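4. Results and what we make of them

Our planner, Mak, was supposed to pick the next object on the counter and find a path to it without hitting the other arm. In simulation it finished 487 of 970 runs. The earlier draft of this report called that promising. I would call it a coin flip with a lot of code behind it.

Most failures came from the reach check. It tests the gripper against the counter but treats the rest of the arm as a single point, so it approves poses the elbow can't get into. Rungnapa Wannasri rewrote the check in March, and 11 of our saved problem layouts now plan correctly. We picked those layouts ourselves, so that number proves very little.
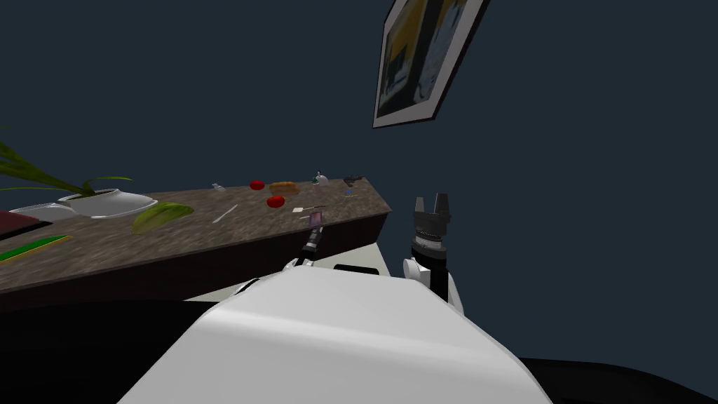 Figure 4. Simulated kitchen counter, small object held in the left gripper.

We also have no test on hardware. Until Mak runs on the real arms in the Tamdale lab, I don't think anyone should quote our success rate outside this course.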